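Ticket 2000 — Baskets won't nest, order from Wika
Status: open
Site: Dikbridge stockroom

Six baskets on the packing table, mixed sizes. The Flemeck shelf they go on is 175 mm high, so they need to stack one inside another. Right now they jam partway or rock on the rim.

Tried first: sorting by color. No help — the colors don't match up with the sizes.

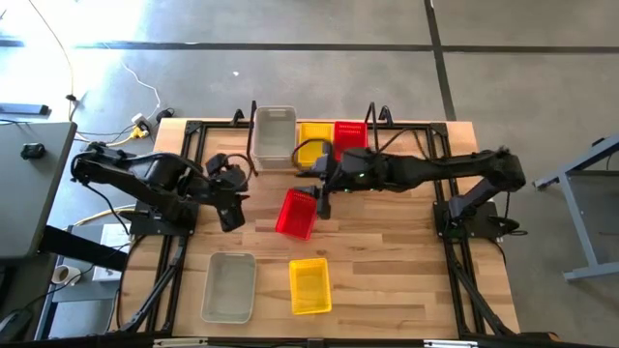 Baskets on the table, red one tilted.

Tried next: largest at the bottom, mesh ones on top. Better, but the stack still leans.
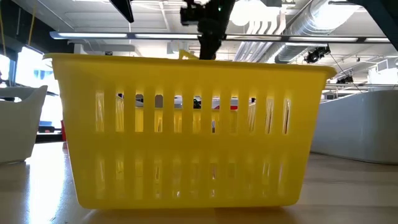 Wika's reply says to turn every basket the same way before nesting. We did that with the small ones and the lean is less. The large yellow one is still a problem. Its sides taper toward the bottom but the rim flares out, and the handle sits a little above the lip, so we want to know if the handle should fold flat. Schnyder has the spec sheet. Waiting on a copy.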